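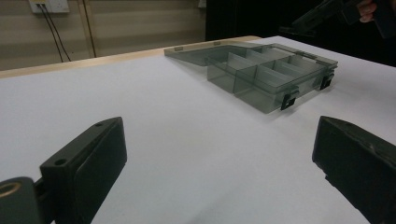 April, workshop notebook, Sabbagh hall fit-out

8:40. Georges Azar and I went through the main hall with the new plan. Seating stays at 300 theater style. Cabaret layout is still open. The booking sheet says one thing, the fire plan on the wall by the stage door says another, and I am going with the fire plan until Marwan gets an answer from the building office.

Partition wall first. The Skorkton track was sticking again at the third panel from the garden side. Took the cover strip off and found the lower guide packed with carpet fluff and a bit of gaffer tape. Cleaned it out, ran the panel back and forth a dozen times, no sticking. Put the strip back with the old screws except one, which was stripped, so there is a brass one in there now that doesn't match. Replace when we next order.

Sound through the closed partition: played speech through the hall PA at normal level and stood in the small room. Could make out words near the floor at the corridor end, nowhere else. Bottom seal on the end panel doesn't drop all the way. Adjusted the crank by half a turn and it got better. Tried a full turn and the panel got hard to close, so went back to the half. Georges thinks the floor dips there. He put the long level on it and he is right, it does.

10:15. Microphones. All 4 handhelds charged and labeled. Channel 2 has a dropout when you walk past the coat area. Moved the receiver antenna from behind the rack to the top of it and walked the same line again. One dropout in five passes, before it was every pass. Want to try it with people in the room before I call it done, bodies change everything. Lapel mics not tested, the clips are at Zustthorpe with the other kit.

Stage lighting. Two of the front washes came up warmer than the rest. Somebody had changed the setting on the fixture itself. Set both back to match and locked the menus. The lock code is on the inside of the rack door, same as the others. Please don't change it without writing it here.

Floor boxes. Opened every one along the center aisle. Box nearest the stage has a loose lid hinge, works but it's a trip risk. Taped for now. The network port in the box by the rear doors was dead. Traced it to the patch panel, where it wasn't patched at all. Patched, link light on, speed fine.

1:30. Marwan Yammine called back about the Bostosus tables. They can do 50 folding tables in the shallow depth, gray top only. The white top is out until summer. Delivery is to the loading door and no further, so we need two people and the flat cart. I asked him to check if the feet fit our existing trolleys. If they don't, we need new trolleys and the price stops making sense.

Catering hatch. Client for the big reception wants coffee for 500 through the one hatch in the break. I don't see it. We timed Georges pouring and handing over at a steady pace, and it's too slow by a long way even with two people side by side. Suggest a second station in the foyer, on the wall with the double outlets. Need to check what else is on that circuit. The urns trip it if the cleaning machine is charging.

3:50. Foyer circuit checked. Cleaning machine charger is on it. So is the sign by the entrance. Wrote a note for the cleaners to use the outlet in the store.

Left to do
Hinge for floor box
Capacity answer from building office (Marwan)
Lapel clips back from Zustthorpe
Walk test channel 2 with the room full
Matching screws for the partition strip
Ask about the floor dip, who pays for that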